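Trim and Upholstery Restorer, Vintage Cars

Ninotmont Coachworks is hiring one full-time upholsterer for the trim shop. You'd be the second person in a two-person department. The first person has been talking to herself since December and would like that to stop.

We restore and refit the insides of old cars, mostly European, mostly from before anybody thought cup holders were a good idea. The metal people down the hall get the magazine covers. We get the part the owner sits on for the next thirty years, and the phone call if it squeaks.

Current work includes a Mayrhofer touring saloon that came to us with its seats in trash bags, and a Flavis coupe whose last owner had the door cards redone in shower curtain. Neither car is in a hurry. Both owners are.

What the work is

You'll strip old seats down to the frame, take patterns from whatever is left, cut hides, sew, stuff, tie springs and fit. You'll also do headliners, carpets, hood linings and the odd trunk. About a third of the job is undoing what somebody did in the eighties with a staple gun and a can of spray glue. Bring your own opinion of that person; ours is worn out.

Fluted and button-tufted work makes up more of the order book every year, and we do it the slow way, with horsehair or wool where the original had it and decent foam where it didn't. If you've only done flat panels you can still apply, but expect to spend your first few weeks on practice pads, which will be looked at closely and then taken apart.

Furniture people are welcome. A good many of the best car trimmers started out on couches, and pleats are pleats until you have to get them around a wheel arch.

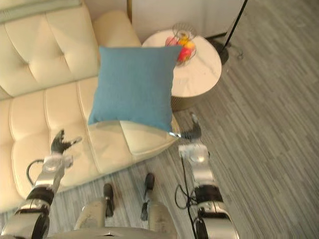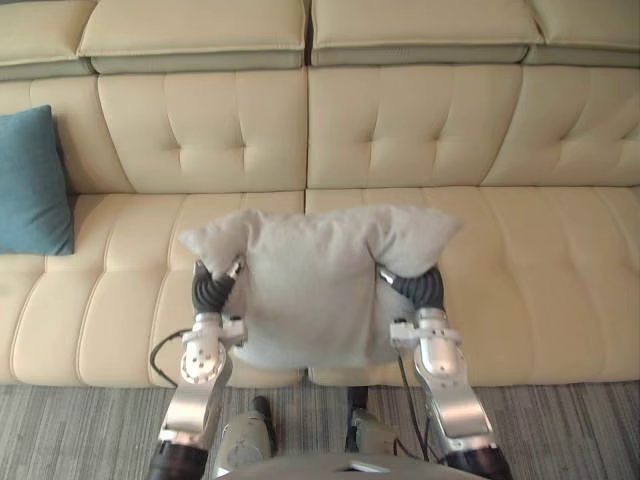
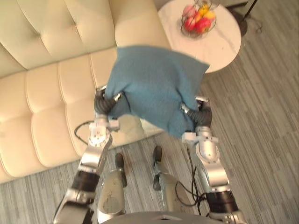
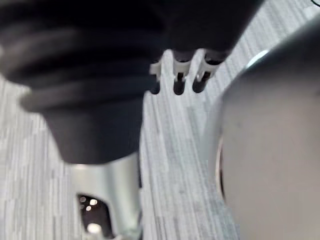
That said, a car seat gets slid on, sweated on and baked in parking lots, and it has to go back into the same hole it came out of. There is usually a quarter inch to spare, and it is usually on the wrong side. If you're coming from furniture, we'll pair you up for the first 12 weeks, and you won't be left alone with a customer's last original hide until we both feel fine about it.

What we need from you

Three years or more at a bench, in cars, boats, furniture or saddles. You should be at home on a walking-foot machine and able to sew a straight French seam with someone standing behind you, as someone will be. Hand stitching matters too. So does being able to read a fifty-year-old photograph and tell piping from a crack in the print.

You'll need a driver's license, and it helps if you can manage a stick shift, as cars do have to be moved and the metal people are always at lunch. You should be able to lift a bench seat with one other person. You should not mind the smell of wet wool.

A certificate is nice. We'd still prefer to see a seat.

What you don't need: your own machines, a passion for motoring, or the ability to name every model Mayrhofer ever built. We have customers for that.

What you get

Pay is $2,693 every two weeks before tax, and it goes up after the first year if we're both still speaking. Health insurance starts on day one. Vacation is three weeks, plus the days between the holidays, when the heat goes off and it would be cruel to make you stay.

Hours are 7:30 to 4, Monday through Friday. There is overtime before the big summer shows and it's paid. We also send the trim shop to one show a year, expenses covered, so that you can watch judges crawl under a car for an hour and never look at the seats.

The shop has two walking-foot machines, a long-arm that is older than either of us, a proper cutting table and north light. It has a radio with one working station. Please don't apply if you have strong feelings about accordions.

How to apply

Send a short letter and up to 12 photos of your own work to Inmaculada Bermúdez, who runs the trim shop and will read every one herself. Include at least one picture of the back or underside of something. Anyone can make the front look good. If a job went badly and you fixed it, we'd like that one best of all.

No portfolio websites with music, please.

If we like what we see, we'll ask you in for a paid bench day. You'll get a seat cushion, a hide and a sketch, and lunch at the place across the road. We'd like someone to start by the end of the summer, but we've waited for the right person before and we can wait again, whatever the owner of the Flavis says.

Posted Thursday, July 4, 2019, by the only person in the building

Other openings and recent posts

Panel beater, part-time
Weekend help with deliveries and car moving
Why your Watedano dashboard is sticky
Leather dye: before you try it at home
Flavis coupe, part 2: the door cards come off

Contact | Visit the shop | © 2019 Ninotmont Coachworks | Back to top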